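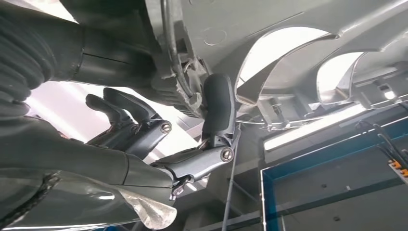

Home Columns Workshop Reviews Letters About

Filed under: Opinion / Shared Shops / Robots

The hand can wait

I've been a member of the Lumbao workshop in Clodport long enough to have seen three fashions go through it. First it was laser-cut lamps, then hydroponics, and now it's robot hands. The current one goes by Molteo, it has fingers that bend at the joints like ours, and it has eaten most of our evening bench hours since December.

I should say that I like the people building it, and I've spent a good many nights holding a flashlight for them. What I don't like is how we talk about it. The word that goes around the shop is "helper." Molteo will be a shop helper. It will fetch and put away parts, hold a panel while you get a screw started, and sort the car bits that people keep donating to us. I've asked for months what it helps with today, and the reply always has the word "once" in it. Once the thumb is tuned. Once the software settles down.

A hand with fingers is the hardest possible way to pick something up. Every joint is a place for play to creep in. Every screw at a knuckle can back out, and on this build they do. You tighten one, the finger closes a little differently than it did before, and the grip you spent the evening on has to be found again. Two flat jaws and a spring would have carried most of what we own. I said so at the start and was told that jaws were boring. They are boring! So is my drill press, and I use it every time I come in.

Then there's the money. The shop has put 1,380 dollars into the hand so far, which pays for parts and nothing else. The hours are free, in the sense that nobody writes them down.
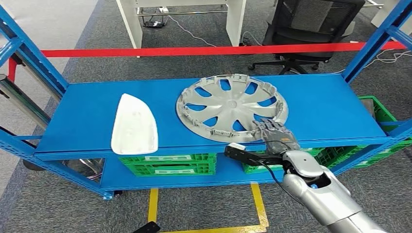

4 min read

Car parts are what the builders practice on, and I'll give them credit for that choice. A hubcap is an honest test. It's wide and slick, it has clips around the rim, and it's mostly holes once you get past the edge. Getting those fingers onto that rim is fine work and I won't pretend I could do it. But touching a hubcap and putting one away are separate jobs, and the shop log runs them together. The log, which is kept in a program called Bultosska, stands at 1,108 attempts. I went looking for how many ended with the part where it was meant to go. There's no column for it. An attempt is anything that began.

Lilibeth Navarro, who wrote most of the finger code, thinks I'm being unfair. Her case is that people learn more from a hard hand than from an easy one, and that a shared shop is the right place to do something hard badly for a while. She's right about the learning. Two of our younger members can now read a wiring diagram because of her, and they couldn't last year. If the sign-up sheet said "class in building a robot hand," I would have nothing to write about. I might even sign up again.

The sheet says "shop helper," though, and that's what we tell visitors when we ask them to join. People hear it and picture a thing that works alongside you. What they'd find is a machine that needs floor marked off with tape and someone watching it the whole time it moves. That's a person taken away from a bench, and I count it as help going the wrong direction.

I also worry about what gets pushed aside. The band saw has wanted a new tire since before the hand was ordered. Dust collection on the sanding side is a shop vac and good intentions. Neither makes much of a video.

So here is what I'd ask for. Add the missing column to the log, today, and fill it in even when it's ugly. Build the plain jaws as well and run both on the same crates and the same hubcap for a month. If the fingers win, I'll print the numbers in this column and buy the next set of screws myself. I don't expect to be out the money, but I've been wrong about this shop before (the lamps sold quite well).

And somebody please order the band saw tire. It's the blue one in the catalog, the page is already folded down.

More in Opinion
Why our tool library should charge late fees
The case against the second 3D printer
Letters: readers answer on dust collection
What we lost when the wood shop went to key cards
Used bench vises, and when to walk away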